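Horácio Simões bought the first arm on a Tuesday and hid the invoice inside a cookbook. The second arm he didn't bother hiding. "By then she'd found the cookbook," he says.

We are in the shared workshop in Bragança where he and Ilídio Barreto have spent most of their free evenings on a two-armed machine they call Flukon. Simões repairs commercial ovens for a living. Barreto teaches evening math and writes the code, or, as he puts it, "apologizes to the code until it runs." The name came from a spelling mistake on a parts order. They liked it better than the one they had picked, which neither will tell me.

The current job is phone boxes. Flukon is supposed to work with one arm on each side of a box and deal with the lid and the phone without wrecking any of them.

"People ask why we don't start with something easy," Barreto says. "This was the easy thing. We wanted to do shirts."

A phone box lid, as anyone who has owned one knows, is a snug fit and comes off at its own speed. Simões loves this about them. Barreto has logged 881 attempts and loves it less. Of the last 50, he calls 83 percent "acceptable to a person in a good mood" – a figure he admits doesn't divide evenly. "One of them was half acceptable. The lid came up and then it sort of thought about it."

Most of the trouble has been squeeze. Too little and the box slides away across the table; too much and the cardboard bows, the lid grips harder, and both men start talking at once. For a while they ran the grip settings through Bromix, a little control program Barreto wrote years ago for a fish tank. "It was very good with fish," says Simões.

The cables are the other sore point. Simões routed them himself and defends them like a parent at a school meeting. "They need slack. An arm has to bend." Barreto wants them clipped down along the whole length. They have been having this discussion since spring, and I heard two rounds of it before the coffee was ready.

I ask what happens when the boxes are solved. There's a local makers' evening, Cundenum, on Thu 9 November, and they have a table booked. Simões wants to run the thing live. Barreto wants to bring a video.

"A video can't drop a phone," he says.

"A video can't do anything," says Simones's opposite corner of the bench, where Simões has already gone back to tightening a bolt.
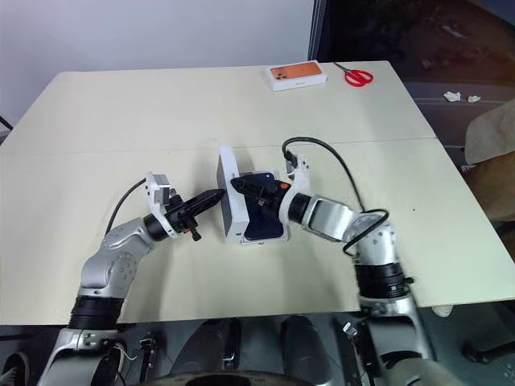
Flukon at work on a box in the Bragança workshop.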